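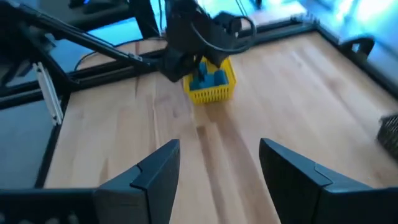
Danai Kalogeropoulos

Re: [grodham-makers] Who made it to the Renska open day?

On 11 Oct 2019, Eleni Kelmendi wrote:
> I had to skip Renska this time and I'm kicking myself. Did anyone
> from the list go? I'd love to hear what the two-arm demo was like,
> and whether they let visitors drive. Also, is it worth bringing my
> nephew to the next one? He's 9 and takes everything apart.
>
> Eleni

Eleni, I went, and yes, you should have been there! I meant to stay for an hour and ended up closing the place down with Pascual's crew (they came over in two cars from Orero).

The two-arm setup was what I'd come for. Both arms are black, with black rails running along the sides of a big butcher-block table, and the job was all about blue foam blocks and a little yellow plastic basket. It sounds like nothing until you stand next to it. The fingers are just tapered plates that come to a point, with a small step on the inner edge, and I spent way too long asking about that step. The woman running the table said they've been through 6 versions of the finger shape and she still isn't happy with the tip. I want to try printing something like it for our own gripper, so if anybody has matte black filament left over, speak up.

They do let you drive! Up to 20 minutes each if the line is short, which it was after lunch. You move slowly at first and overthink everything, and then at some point your hands settle down and you start thinking about the block and forget the arm (this is where I got cocky and had to start over). What surprised me is how much you lean on the view from the wrist. I kept looking up at the arms themselves and doing worse every time.

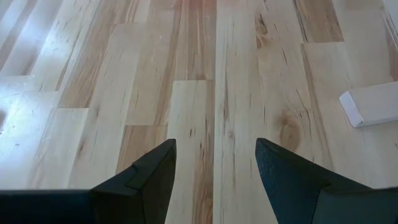

The wrist view also changes how you judge distance, and I asked about that too. Their advice was to watch the gap between the fingertips and line it up with something straight, like a board seam or a strip in the tabletop. I tried it and got better right away. They said a new person needs maybe an afternoon and 100 tries before it feels natural, and I believe it.

As for your nephew, bring him. There were kids his age there and the staff were great with them, very patient, lots of "go ahead, try it again." Wear shoes you can stand in, and eat first, because the snack table was down to pretzels when I got there.

The next one should be later in October. I have room for two more in my car from Grodham if you both want a ride. Let me know and I'll put our names down.

Danai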